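Automation / Shop Notes
3 min read

Desk-sorting set passes 300 recorded runs

The desk-sorting collection at Trendeo reached 300 usable runs in May. The target for this first round is 478, a number that comes from the hours booked on the arm and has no deeper meaning.

Each run is one short job done by a person driving the arm by hand. The operator picks up an item, puts it where the instruction says, and backs the gripper away. The wrist camera records the whole time, along with the joint positions and the opening of the fingers. The learning system, which we call Prultus, later gets the recordings and the written instruction and tries to work out the motion for itself.

The first 200 runs used plain blocks and cups. They were easy to collect and the model learned them quickly, but it did poorly on ordinary desk items. Yurani Benavides, who plans the sessions, switched the table over to stationery and small household goods after that. Shiny things were moved up the list. Reflections change as the wrist moves, and the early model tended to close its fingers in the wrong spot.

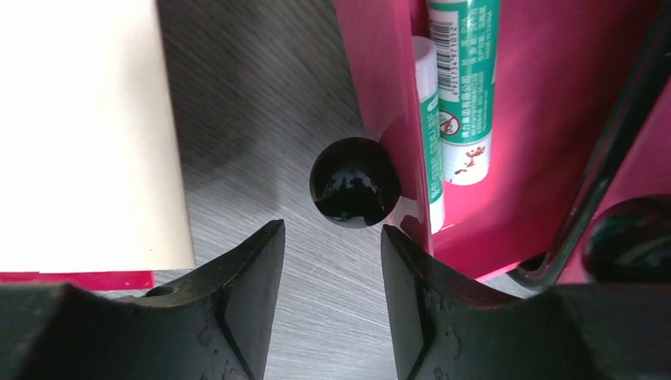

Wrist camera view: a glossy black ball against the side of the container, with two glue sticks inside.

Items that sit against a wall or lean on each other take the most time. A finger has to fit between the object and whatever is next to it, and operators handle that differently. Some nudge the item clear first. Others come in at an angle. We keep both kinds of run and note the approach in the log, so that Prultus sees more than one way to do the job.

Failed grasps are kept too if the operator recovers within 20 seconds. Anything longer is marked and set aside. Runs where the arm was stopped by hand go in a separate folder and are not used for training at present.

Two changes apply from the next session. Operators should move the items between runs, including the ones that are not part of the instruction. A check of the older recordings found several stretches where the background items had stayed put all afternoon. Instructions should also be typed in full before the arm moves. "Same as last" is no longer accepted in the instruction box.

The Taipe site will start its own collection with the same item list once its second arm is calibrated. Questions about session times go to Yurani.

Recent items
Taipe site: second arm unpacked
How we write task instructions
Otitlow gripper pads, wear after one season
Prultus results on blocks and cups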